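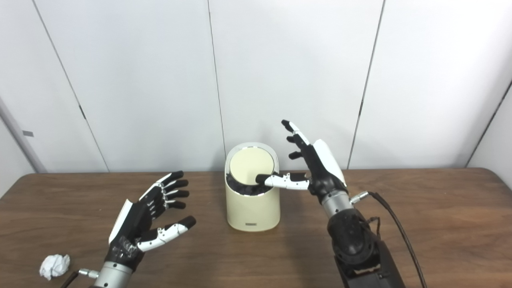
Small trash bins go on sale at Bronia this week

October 13, 2020

Cream-colored tabletop bins are back at Bronia, the housewares shop on the ground floor of the Platwood building. Shipment of 596, second one this year. The July lot sold out before most people heard about it.

It's the little round kind with a lid on top. Sits on a desk or a kitchen table, takes tea bags, tissues, pencil shavings, crumpled paper. Cream only for now — a gray one was promised but the supplier, Srour, has pushed it back and won't give a date.

"People ask for it by pointing at ours on the counter," said shop manager Lina Harb. "I've nearly sold that one twice."

One change from the summer. Buyers back then complained that the lid was stiff, and Bronia took back 163 bins for exchange. Harb says the new lids give with one finger at the front edge. If yours doesn't, bring it in with the reciept and they will swap it at the counter.
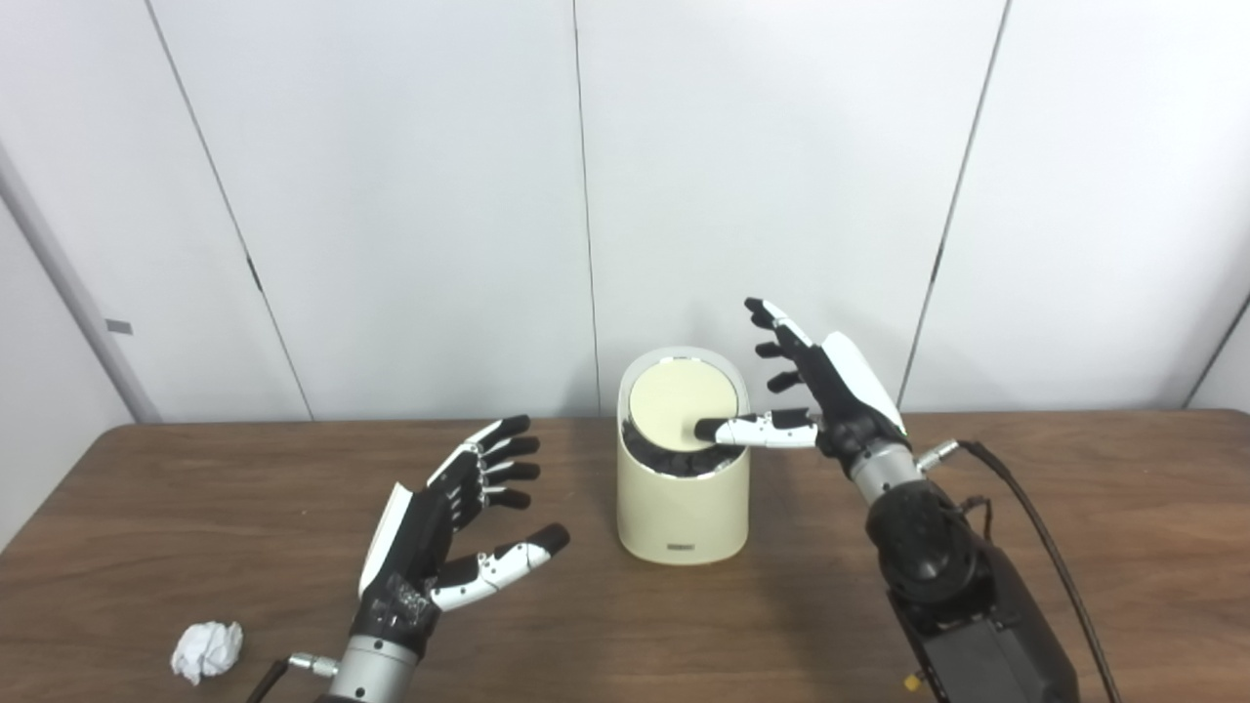
Liners are a seperate matter. None in the box. Harb recomends a small black bag, tucked well down inside the rim so the lid can close over it. Too big a bag bunches up under the lid and you are back to complaining. The shop has rolls by the register, and any small bag from the grocery store will do as well.

Fadi Darwish, who has a desk upstairs, bought two from the July lot and came down Monday for a third. One for paper, one for lunch. The third is for his mother. "She keeps a bowl for scraps and it drives me up the wall," he said.

Not everyone is sold. Leen Haddad returned hers over the summer and is not planning on another. Too small, she said, and she was emptying it every night. She went back to a floor bin with a pedal.

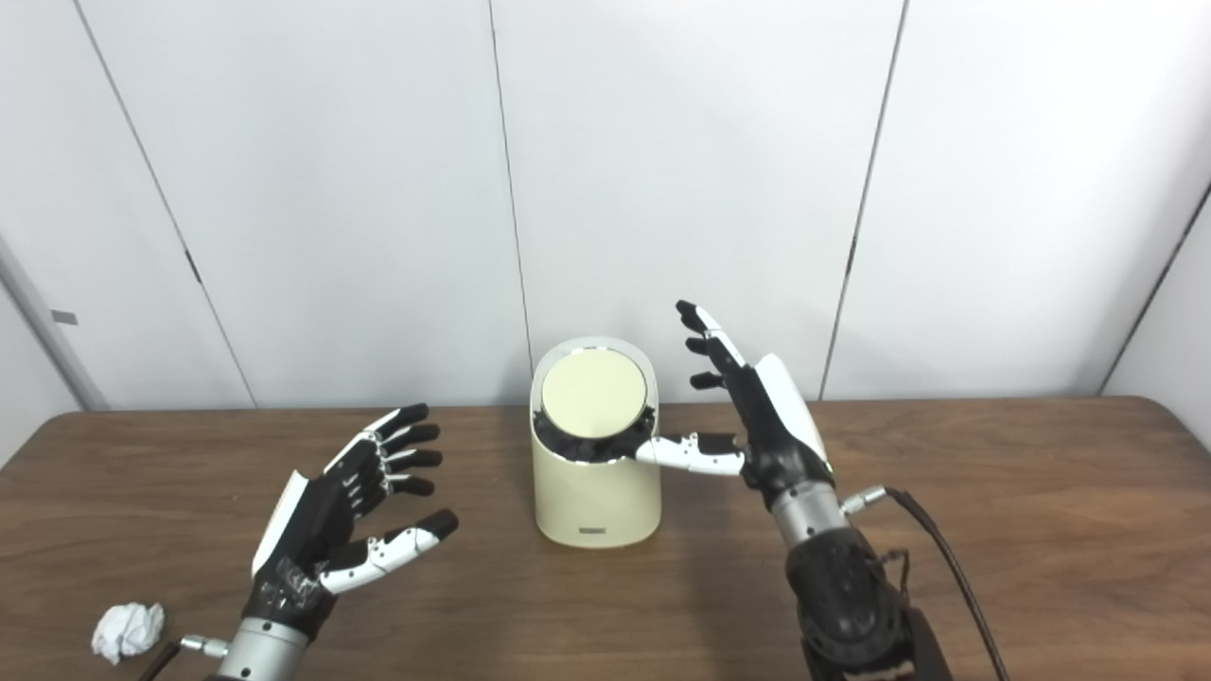

Cleaning is simple enough. Bag out, wipe the inside with a damp cloth and a drop of dish soap, dry it, new bag in. Keep scouring pads off the outside, Harb said, the matte finish will show every scratch.

Limit is four per customer until the weekend. Orders of 10 or more go through Khalil Geagea in the back office, who is holding 200 bins for schools and offices. Those orders close Friday at noon, pickup from the loading door on the Wurnura side.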